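How to re-cover a worn table top with felt

Print this page | E-mail this page

A table top with a soft covering is quiet, kind to small parts and easy to renew.

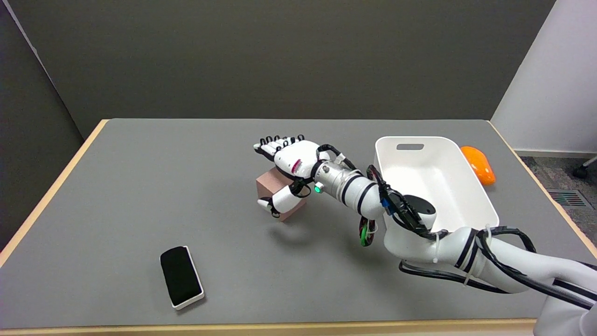 What kind of felt should I buy for a work table?
Buy wool felt, or a mix with at least half wool, 3 mm thick. Pure synthetic felt is cheaper, but it stretches when you pull it over the corners and after one winter it becomes shiny where the arms rest.

I have re-covered four tables by this method, the first in my kitchen in Midtbø and the last for the model club in Irkum. I write down the steps in the order I do them now, because in the beginning I did them in another order and had to remove a lot of staples.

What you need

Wool felt, 10 cm larger than the table top on each side
Staple gun and staples of 6 mm
A flat screwdriver or a staple lifter
Pliers
Medium sandpaper and a block
Wood filler, if the top has holes
Spray glue for fabric (optional, see step 4)
Sharp fabric scissors
A clothes brush
An iron and a thin cotton cloth

The price depends mostly on the felt. I order mine from Brenine, who cut it to the length you ask for. If you take a piece from the end of a roll it costs less, but ask first if it has a fold in the middle. A fold that has been lying for months is very hard to take out.

Step 1. Remove the old covering

Turn the table upside down on a blanket. Lift the old staples with the screwdriver and pull them out with the pliers. Do not tear the fabric away with force. When you do this the staples break and the legs stay in the wood, and later they will cut your fingers or the new felt.

If the old covering was glued, warm it with the iron through the cotton cloth and lift it slowly from one corner. Old glue that stays on the wood can be scraped when it is cold again.

Step 2. Make the top flat

Fill the holes and let the filler dry as long as the packet says. Mine says two hours, but in a cold room I leave it until the next morning. Sand the whole surface, and then sand the edges so they are a little round. Sharp edges are the reason why most coverings wear through, and this happens always at the front edge where people sit.

Brush away all the dust. Pass your hand over the wood with closed eyes. You will feel small stones of filler that you do not see.

Step 3. Prepare the felt

Unroll the felt the evening before and leave it flat in the same room as the table. In the morning, iron it through the cotton cloth with little steam. Keep the iron moving. Too much steam makes wool felt shrink, and it does not shrink the same in both directions.

Look for the better side. With many felts the two sides are equal, but with some you see on one side a faint line from the machine. Mark the worse side with a small piece of tape so you do not change your mind in the middle of the work.

Step 4. Glue or no glue

For a table that is used for sewing, puzzles or card games, staples alone are enough. For a table where heavy things are pushed from one side to the other, I use spray glue also, or the felt will make waves.

Spray only the wood, a thin layer, with the window open. Wait until it is sticky but does not come off on your finger. Lay the felt from the middle and go out with flat hands – never from one end to the other, because then all the extra goes to the last side and you cannot correct it. If you get a wave, lift the felt back to the middle at once. After ten minutes it is too late.

Step 5. Staple

Turn the table again, with the felt under it. Put one staple in the middle of each side, first one long side, then the opposite one, then the short sides. Pull the felt so it is firm but not hard like a drum. Now continue from the middle to the corners, always changing sides, with 3 cm between the staples. Stop 5 cm before each corner.

Step 6. The corners

Pull the point of the felt straight over the corner to the underside and fasten it with one staple. There are now two loose parts, left and right. Fold each one flat, cut away what is too much inside the fold, and staple. Do not cut anything before the first staple is in. I once cut too early, and that table stands with its bad corner to the wall.

Cut the remaining felt 1 cm from the staples.

How to take care of it

Brush the table one time a week, in one direction only. Water drops should be taken up with a dry cloth, without rubbing. For wax, wait until it is hard, break it off and iron the rest into kitchen paper. The wool soap from Nerau has worked well for me on tea spots, but test it first on the underside, where you have left 1 cm of felt.

Moths can be a problem in a room that is not used in summer. I look under the table in September, along the staples, where it is dark and they like to sit.

How long does it last?

My kitchen table was covered 36 months ago and needs new felt at the front edge only. The club table is used much more and I expect to do it again next year. If only one side is worn and you have not used glue, you can take out all the staples and turn the felt the other way round – the folds at the corners will show a little.

Print this page | E-mail this page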